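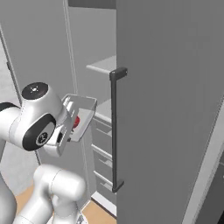 Tips for recording fridge demos in simulation

Open the door all the way before you bring the arm in. A half-open door leaves the wrist no room to turn, and you'll throw out the take.

Keep containers level until they clear the shelf lip. If a tray tips and the item inside slides to the back, keep going — the model needs some of those too.

Move the starting spot of the tray a little each time. Our first 100 demos at Torevton all began from the same pose, and the policy fell apart when the shelf was one notch lower.

Pause for a second before you close the gripper. Manaia Brunton trims our recordings, and a short stop makes the grasp easy to find.

Label failures the same day. Use "dropped," "missed shelf" or "hit door" and leave the notes field for anything odd.

Don't rush to a round number. We kept 253 of 308 takes in January, and that set trained better than the bigger one with the sloppy takes left in.

Change one thing per batch — shelf height, door angle or object. Write it in the batch name.

Save before you reset the kitchen. Reset clears the buffer.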